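Forum > Toys and Games > Wooden and Classic Toys
Thread: Shape sorter with pegs, are the tall ones worth it?

fallumville_dad
Looking for opinions on shape sorters with a solid base where the pieces stand up in the holes, as opposed to the cube you drop them into. My daughter is 20 months and bored with the cube. There's one at the Bandara resale shop and I'm on the fence. Do the tall pieces tip over? Do kids this age get anything out of it?

Skondix
We have one with a red base. The pieces are different heights and you stand them up in their own recesses. Ours has an arch with a notch at the bottom, a short round one, a dark brown angular one, and a tall red one with a channel across the top. My son started with the round one and stayed on it for weeks. The arch took a lot longer. 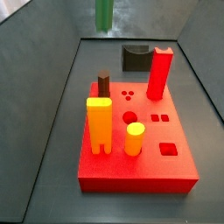
Re: Shape sorter with pegs, are the tall ones worth it?

pegboard_ann
I'll disagree a little. We had a similar set and the red piece on a red base was a problem. My kid kept losing track of it and went for the yellow ones every time. If you want it for colors, get a set where every piece contrasts with the board. For shapes it's fine.

Skondix
I don't see that as a problem. It makes them look at the shape. He found the red one eventually.

pegboard_ann
Eventually, sure. At 20 months mine just walked off.

Nazma Saha
I run a toy library in Atmont with over 600 items, and sorters like this go out a lot, mostly in September when people come back from the summer. Two things to check on a used one. First, stand each piece in its hole and let go. A slight lean is normal. If it falls over when you bump the table, the hole is worn. Second, look at the paint on the base — the top takes the most knocks.

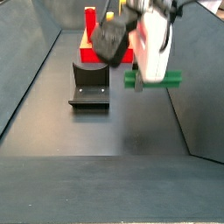
A little bare wood doesn't bother me if the edge of the paint is smooth. If you can lift it with a fingernail, I would sand that spot and leave it unpainted, or skip the toy. I also wouldn't soak it. Wipe it with a damp cloth and dry it right away, and let the holes air out before you put the pieces back.

fallumville_dad
Thanks, that helps. The one at Bandara has a chip near one corner but I didn't try to lift it. They want 8 dollars.

grumpy_ogden
8 is fine. Check that all the pieces are there. I bought one with a missing peg and there was no getting a replacement.

pegboard_ann
You can cut one from dowel if it's only the round one. The arch you can forget about.

Nazma Saha
Measure the smallest piece too. Some of the short cylinders are too small for a child who still mouths things. We keep those back until three.

Skondix
Agree on that. I put the short one away for a while and gave him the tall ones by themselves, and he did better with fewer pieces out anyway.

fallumville_dad
OK, going back tomorrow with a ruler. Will post if I get it.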